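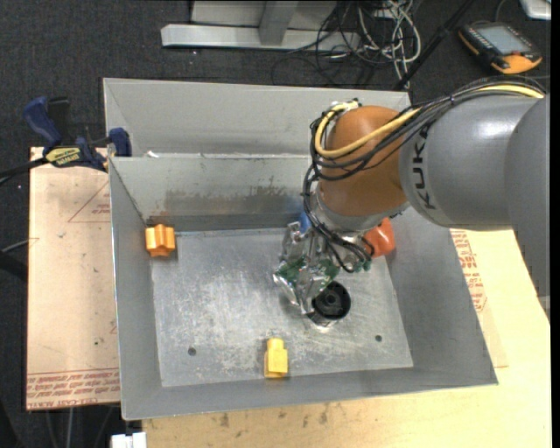 Home Reviews Training Gear Junior Footy Contact

Bekia Tackle Shield review: a season and a bit with the big one

I coach the under-14s at Ngau Junior Rugby League Club, which mostly means I spend my evenings getting run into by other people's children. For years we did our contact work with a pair of hand-me-down shields from the senior club, and by the end of last winter the foam in both of them had gone so soft that I could feel each kid's shoulder arrive somewhere near my spine. So when the club finally found a bit of money in November for new gear, I put my hand up for proper tackle shields before anyone could spend the lot on training tops (which we also needed, to be fair, but tops don't bruise you).

I ended up with the Bekia, the full-length curved model, and I bought 2 of them with my heart in my mouth because they came to $300 for the pair. That was a fair bit more than the Cultton ones the club up the road uses. I'd had a hold of a Cultton at a gala day and it's a perfectly decent bit of kit, nice and light, but it's flat across the front and the smaller kids tend to slide off it sideways, and then you've got a boy face down in the grass and his mum looking at you.

The curve is the thing I like best about the Bekia. It sits around your body a little, so when a kid comes in with good technique, head to the side and shoulder driving up, they get something to wrap their arms around and it feels much closer to tackling a real person. We've got a winger, a lovely shy lad, who wouldn't commit to a tackle for love or money at the start of pre-season. He did a few weeks on the shield and somewhere in there he stopped closing his eyes. I can't give the shield all the credit (his dad was doing drills with him in the backyard as well) but it certainly helped!

Foam first, as that's what everybody asks me. There are two layers, a firm one at the back and a softer one at the front, and after a whole pre-season and 12 rounds of the competition proper I can't find a dead spot in either shield. The cover is a heavy vinyl that wipes down with a wet rag. Mud comes off easily, grass stain less so, and ours have gone a bit green around the bottom where they get dropped, dragged and used as seats during the half-time talk.

The handles are where I have a grumble. You get two on the back, one up high and one in the middle, plus an arm strap, and the strap is set for somebody with a much thicker forearm than mine. Dimas Santoso, who helps me with the forwards and is built like a garden shed, thinks it's perfect. I've had to punch an extra hole in mine and it still slips when my arms are sweaty. If you've got older kids holding shields for one another, have a good look at this before you buy, as our lighter boys found it awkward and ended up just hugging the thing.

It's also heavy. You notice that at the end of a session, walking back across two fields to the shed with a bag of balls on the other shoulder. And it does not fit across the back seat of a small hatchback, whatever your optimism, unless you put the front passenger seat right forward and leave your teenager to catch the bus.

I did have one seam start to lift near the base after a particularly wet fortnight. I emailed the shop, Zultirus, with a couple of photos and had a replacement cover in 6 days, no argument, and they let me keep the old one for spare zips. I've bought mouthguards and cones from them since on the strength of that.

Would I buy it again? I would, and I've told the club that when the under-10s need shields they should get the junior size in the same range, although I haven't tried that one myself so don't hold me to it. If you only do contact once in a while, or you coach littlies, the Cultton will see you right and leave you some change for oranges. For anybody standing behind the shield two nights a week, the extra padding is worth every cent to your ribs.

Four and a half out of five, with the half gone for that blasted arm strap.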